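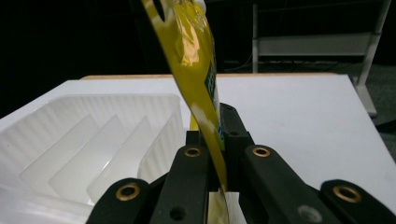

3.2 Packaging types and handling

The pantry items fell into four groups: cartons, jars, cans, and flexible pouches. The first three kept their shape on the shelf and gave us little trouble. Pouches made up 38 percent of the packages in the study and took up most of the sorting time, so we treat them separately in this section.

A pouch has no fixed outline. When it is held at one end, the film folds along its weakest line and the contents, if there are any, settle toward the lowest point. The same package can show a broad face or a thin edge depending on how it hangs, and a twist partway down can put both in view at once. Figure 2 gives a case of this with a glossy yellow pouch: the thin edge faces forward near the middle, and the broader face turns to the side lower down.

Figure 2. Yellow pouch with a hang hole near one corner, pinched at the lower end. The green label strip runs along the right side.

Three features mattered for sorting. The first was the hang hole. Stores use it to hang pouches from pegs, but most home pantries in our sample had no pegs, and the hole went unused once the package was brought home. In the two households that had put up a rail (Bustamante and Purba, field notes, May), pouches were found faster and fewer were lost behind jars.

The second feature was the label. Print on a narrow strip is easy to read when the film lies flat and hard to read when the strip is seen at an angle. In Figure 2 the characters on the green strip cannot be made out. Where this happened during sorting, participants tended to go by color alone — a habit that works until two products share a color. Of the 27 participants, 11 put at least one pouch in the wrong bin on the first pass.

The third was surface finish. Glossy film throws back white highlights, and wrinkled areas near the top of a pouch break up the color further. Participants often smoothed a pouch against the counter before deciding where it belonged. We did not ask them to do this and did not stop them.

Pouches were stored upright in the Moletti bins and flat in the Nokilik trays, with 30 to a tray. Flat storage kept the labels readable but hid every pouch except the top one in each stack. The effect on search time is reported in Section 4.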